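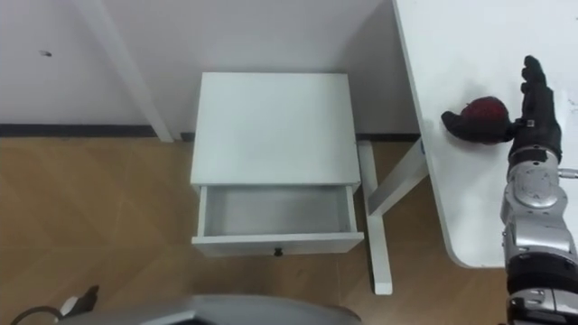
White nightstand, drawer partly open, next to the table.

December, 7:50 in the evening. Notes on the football tracking vests, second practice with the Sestudura under-14 team.

Ga-eun fitted seven vests before warm-up. I wrote down which player has which vest, and please keep this list, the old one has two names exchanged. The Pradar receiver stood behind the north goal, on the tripod with the short leg.

Small-sided game first, then corners. The file has 2,258 rows after I removed the warm-up. Sprint speed looks believable for the midfielders. For the left back it does not: the vest gives a sprint while he was waiting to take a throw-in. I suspect the strap was loose – Jong-dae thinks it is the receiver angle. We did not agree on it.

Coach Oh asked for distance per half only. He does not want heat maps, he says the boys start to run for the color.

To do before the match with Kendura:
Smaller straps for the two thin players.
Receiver to the halfway line, height as today.
Ask Jong-dae for his script which cuts the pauses, mine also cuts the goal kicks.
Charge vest 7 overnight, it went off during the corners.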